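The Codier Pear

Evelien Schouten got off the bus at Sugden with one bag and a paper sack that had four pears in it. She had started with five and eaten one on the way. The driver told her the last bus back was at half past six and that it didn't wait.

She had written to the Dikalska nursery in the spring and again in August. The second letter got an answer, one line long. Bring the fruit when it's ripe, it said, and a twig with leaves on it.
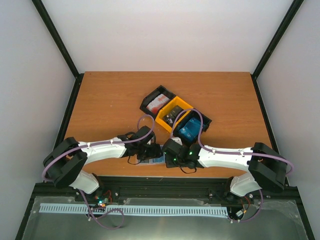
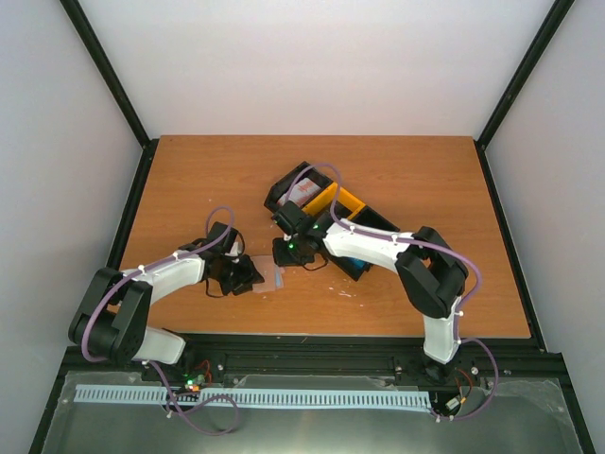

The Road Up

The nursery was two miles outside of town. She had thought there would be a taxi, but the man at the feed store laughed at that, so she walked. It was September and still warm. The road went between stone walls with blackberries growing over them, and she ate a few and wiped her hand on her coat.

Her father had called the tree a Codier. He said it the way other people said the name of a relative. It stood behind the house in Lisora, where he had planted it the year he was married, and it gave small brown pears that looked like nothing much. He would not let anyone pick them before he said so. Then for one week he picked all day, and he left bags of them on the neighbors' steps without knocking.

After he died she sold the house. The buyers were pleasant. They wanted a garage, and the garage was going to go where the tree was. She had signed the papers before she asked about it.

Dikalska

An old woman was sitting outside the nursery shed on an upturned crate, tying labels. She didn't get up.

"You're the pears," she said.

Evelien gave her the sack. The woman took out a pear, turned it over and pressed near the stem with her thumb. She cut it in half with a pocketknife and looked at the core for a while. Then she ate some, chewing slowly, and looked off at the hill.

"Who told you it was a Codier?"

"My father."

"Well, it isn't. Codier is longer in the neck, and it's gritty. We've got one by the gate and you can try it if you want, but you won't like it." She held out the other half. "I don't know what this is."

Evelien ate it standing up. It tasted the way it always had. She asked if there was a book they could look in.

"There's a book. It's not in the book." The woman wiped the knife on her pants. "He grew it from a seed, maybe. Somebody did. You plant a pear seed, you don't get the same pear back. Mostly you get something only a pig would eat. Where'd he get the tree?"

"He said he bought it here. He had a receipt."

"Did you see the receipt?"

She hadn't. She thought about him telling it: the bus, the long walk, the tree wrapped in wet burlap across his knees on the ride home. He had told it the same way every time. He had never been able to remember the color of the bus.

"He worked here," the woman said. "Schouten. I was a girl. He worked here one winter and slept over the shed. My mother let him go in the spring, I don't know what for. I don't remember any tree."

The Cuttings

They went inside. The woman unrolled the twig from its damp newspaper and laid it on the bench. She said it was the wrong time for winter grafting but the right time for budding, if they hurried, and that the bark was still slipping. She cut a bud from the twig with a sliver of bark behind it, made a slot in the stem of a young tree in a pot, and slid the bud down into it. She wrapped it with a strip of rubber. It took her less than a minute. Then she did another one.

"Now you," she said, and handed over the knife.

Evelien spoiled the first bud and dropped the second one on the floor. The third went in crooked. The woman looked at it and wrapped it anyway.

"How many will live?"

"Ask me in three weeks. They won't grow till spring even if they do." She got a pencil from the windowsill and a handful of blank labels. "What am I writing on these?"

Evelien said she didn't know. She said she would have to think about it. The woman said that was fine, people took years over it, but she had to write something or they'd get mixed in with the others.

"Put Schouten, then."

"How do you spell it?"

She spelled it. The woman wrote it three times in square letters and tied the labels on. By then it was past five. Evelien left the two whole pears that remained on the bench, and on the way out she stopped at the gate and picked one off the Codier. She ate it going down the hill. It was gritty, and she finished it before she got to the feed store, where she sat on the step and waited for the bus.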